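Thygesen Handheld Gripper, Two-Finger
Equipment page and ordering notes
Revised Tue 11 February

Summary
Hand-held two-finger gripper tool with camera mount, for recording manual pick, hold and place work on benches and tables. Sold as a single unit, as a pair, or as a bench set. Stocked at Dollwood; service and pad replacement at Indstead.

What is in the bench set
Gripper body, black, with both finger arms fitted
Finger pads, one pair fitted and one pair spare
Camera bracket and cable
Hex keys, pad adhesive, setup card
Carry case

The camera itself is not included. Sites that already own one should check the bracket drawing before ordering. The bracket can be exchanged unused within the return period, but a drilled bracket cannot.

Options
Single unit, no case: order code TG-4
Pair, matched, with case: order code TG-4P
Spare pads, flat, black: sold in packs of 11 pairs
Extended cable: made to length at Indstead, not returnable

Planning a purchase
Budget for pads separately from the tool. Pad life depends on the surface being handled. Smooth packaging is easy on them; abrasive or dusty stock is not. The Plillitville site ran its first units from January on mixed household goods and now orders pads and adhesive on the same line, which saves a second delivery charge.

Allow one recording computer per tool. Two tools on one computer will run, but dropped frames become likely and the recordings then have to be checked by hand. Leave enough cable between bench and computer for the operator to turn through a full reach without pulling on the connector. Floor runs should be covered where people walk.

Object stock is often left out of the first budget. A workable starting stock is 107 items, mixed by size, stiffness and surface. Include soft goods. Rigid boxes and bottles give consistent contact and say little about how the pads behave on fabric or fill.

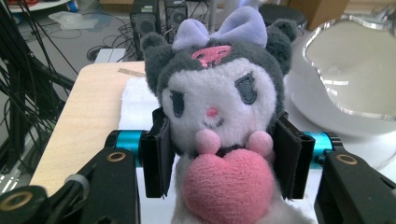 Soft items should be gripped at the sides of the body with the pads level. Close until the item holds its own weight, then stop. Further closing compresses the filling and changes the outline seen by the camera, which makes repeat recordings harder to compare. Long pile sheds onto the pads; wipe them with a dry cloth between items and avoid solvent, which attacks the adhesive.

Maintenance
Inspect pads and finger fasteners every 200 hours of use. Check that both arms close evenly. If one side lags, return the unit to Indstead without adjusting the arm stops, as adjustment voids the calibration record.

Lead time and quotations
Single units ship from stock. Pairs are matched to order and take longer. Quotations list tool, pads, bracket and freight as separate lines. State the delivery site, the camera model and the number of benches when requesting one.

Related items
Bench clamp stand
Cable cover, floor type
Pad adhesive, refill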